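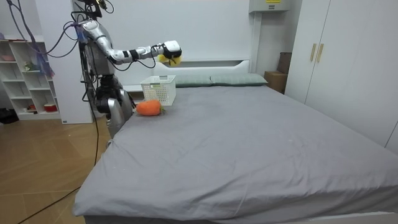

NOTAS DA PALESTRA — orçamentar um quarto-laboratório sem chorar no fim

Abertura (2 min, não mais)

Bom dia, obrigada à organização. Dizer o nome, Condenby, equipa de compras. NÃO contar a história do elevador outra vez.
Deixar a fotografia no ecrã enquanto as pessoas se sentam. Pergunta à sala: quanto é que acham que custa isto? Esperar pelas respostas. Toda a gente diz o preço do robô. Muito bem, e o resto?
Ponto principal logo aqui: o robô é uma linha da folha. A nossa folha tem muitas linhas.

1. O que se pede e o que se precisa

O primeiro pedido da equipa técnica foi uma frase. "Um humanoide para arrumação de quartos." Só isso. Três meses de emails por causa desta frase.
Voltar atrás: qual é a tarefa? Pegar num objecto pequeno e mole em cima de uma cama, largar num cesto. Vê-se ali, a coisa amarela na mão, o cesto branco na cama. É esse o nível de detalhe que quero num pedido de compra.
A partir da tarefa saem as perguntas para o fornecedor: alcance do braço à altura do colchão, tipo de mão, força mínima, o que acontece com tecido.
Peluches — o Bogdan Crăciun insistiu nos peluches e tinha razão. A cenoura é dele. Objecto gordo, deformável, bom para comparar mãos. Custa quase nada, pôr no orçamento na mesma.

2. Propostas

Recebemos duas que valia a pena ler, Bamov e Olteanu.
Bamov: mais barata à cabeça, manutenção à parte, formação à parte, peças à parte. Ler as letras pequenas!!
Olteanu: mais cara, 2 anos de assistência incluídos, mão de substituição incluída.
Pusemos as duas na mesma folha, custo total e não custo de entrada. A ordem inverteu-se. (Mostrar o gráfico se houver tempo, senão passar.)
Não dizer valores das propostas em voz alta, a Hermine Gruber pediu e está na sala.

3. Cabos

Toda a gente se ri desta secção. Deixar rir.
Olhem para cima do tronco. Roxos, cinzentos, pretos. E mais um preto no chão até à base do robô.
Linha própria no orçamento: cabos, conectores, calhas, suspensão, sobresselentes. No primeiro ano estava em "diversos" e o diversos rebentou em novembro.
2,000 euros para esta linha foi o que aprovámos depois. Se sobrar, sobra.
Comprar comprimento a mais. Cabo curto = alguém a puxar a cama para o lado.
Passagem no chão: decidir por onde andam as pessoas antes de encomendar calhas. Nós fizemos ao contrário

4. O espaço

Cama grande, roupeiro até ao tecto, estante, cesto. Móveis normais. Parece a parte fácil da lista e foi a que mais atrasou.
— medir a porta. Medir outra vez com a caixa do robô, não com o robô
— espaço ao lado da cama para a base E para uma pessoa passar
— onde ficam guardadas as embalagens enquanto durar a garantia. Pois, no canto, é onde acabam sempre. Reservar metros quadrados para cartão
— lençóis: comprar vários iguais. Se mudam a cor a meio dos ensaios têm de explicar isso a alguém
— climatização e electricidade: pedir vistoria antes, o prazo do electricista não é o vosso prazo
O mobiliário foi por ajuste simples, a Berenice Figueroa tratou de tudo numa tarde. O robô não. Separar os processos, senão a estante fica à espera da assinatura do robô.

5. Prazos

Do pedido à primeira sessão de ensaio: 8 meses. O plano dizia menos, já não me lembro porquê, optimismo.
Onde se perdeu tempo:
seguro (ninguém tinha perguntado á seguradora),
alfândega,
aprovação interna acima do limite, duas assinaturas e uma delas de férias.
O que fazia diferente: pedir a cotação do seguro no mesmo dia da cotação do robô. E marcar a formação com data fixa no contrato, com penalização se falhar.

6. Pessoas

A linha que desaparece sempre. Um equipamento destes precisa de horas de gente: preparar a cama, pôr os objectos no sítio, registar, arrumar, repetir.
A Zamfira Toma fez as contas das horas no projecto Utwood, perguntar-lhe no intervalo, ela tem a folha e partilha.
Regra nossa agora: nenhum pedido de compra avança sem as horas do lado. Mesmo que seja uma estimativa má. Uma estimativa má discute-se, uma célula vazia passa.

7. Substituição e fim de vida

Horizonte de 7 anos para o mobiliário. Para o robô não me atrevo, depende das peças e de o fornecedor ainda existir.
Mãos gastam-se primeiro. Perguntar preço e prazo de uma mão nova ANTES de assinar. Se o fornecedor hesita, tomar nota.
Cláusula de software: quem actualiza, quem paga, o que deixa de funcionar se não pagarmos. O Bo-ram Ko tem um modelo de cláusula, slide com o contacto dele. Confirmar que o contacto está actualizdo.

Perguntas que vão fazer de certeza

"Porque não alugar?" — alugar serve para uma campanha curta. Para ensaios contínuos, ver a folha, a renda passa a compra muito antes do fim. Pedir a opção de compra no contrato de aluguer.
"Porque não só um braço?" — mais barato, sim. Depende da tarefa, voltar ao ponto 1. Há tarefas em que eu comprava o braço sem pensar duas vezes.
"E se a tarefa mudar?" — muda. Deixar uma verba pequena para objectos e cestos, revista todos os trimestres.
"Podem partilhar a folha?" — sim, versão sem preços. Link no último slide.

Se faltar tempo cortar o 7, nunca o 3.
Beber água. Devolver o micro à Hermine.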